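Print this page | E-mail this page

Unit 2 handout: Ripening and storage of fresh fruit
Serena Palumbo, July

Fruit is grouped by how it behaves after picking. Climacteric fruit shows a rise in respiration and ethylene output as it ripens. Non-climacteric fruit does not, and gains little sweetness once off the plant. Apples and bananas are both climacteric.

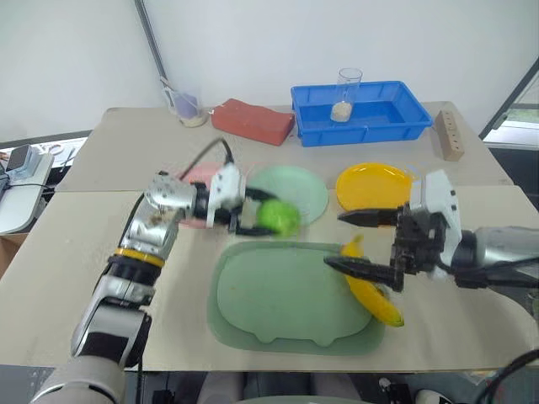
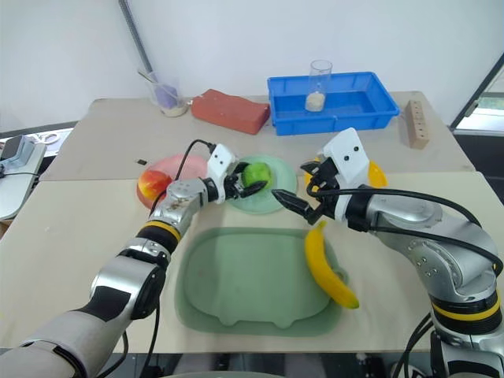

Fig. 1 (first and second view). Green apple at a pale green plate. The banana is in both views.

1. Ethylene
Ethylene is a gaseous hormone. In climacteric fruit it stimulates its own production, so one ripe piece in a closed bin can start the rest. Bruising also raises output.

2. Starch and colour
A banana converts most of its starch to sugar within days. Peel colour follows as chlorophyll breaks down. In apples, skin colour depends on the cultivar and is a poor guide to maturity. Use the iodine test (Prac 2): starch stains dark, sugar does not.

3. Temperature
Most apples keep well near 0 degrees. Bananas suffer chilling injury well above that, seen as grey or dull peel. Do not share a coolroom setting between them.

4. Worked exercise
The Clemwood store receives 2,000 kg of apples. After grading, 1,475 kg goes to long storage and 432 kg to immediate sale. The remainder, 93 kg, is culled. Express each as a percentage of intake.

Comments

Kyung-tae Ok: Is the iodine test done on a cut face or on pulp?

Serena Palumbo: Cut face, across the equator.

Hye-jin Chae: Section 4, do we round to one decimal place?

Bok-nam Byun: She said two in the lecture.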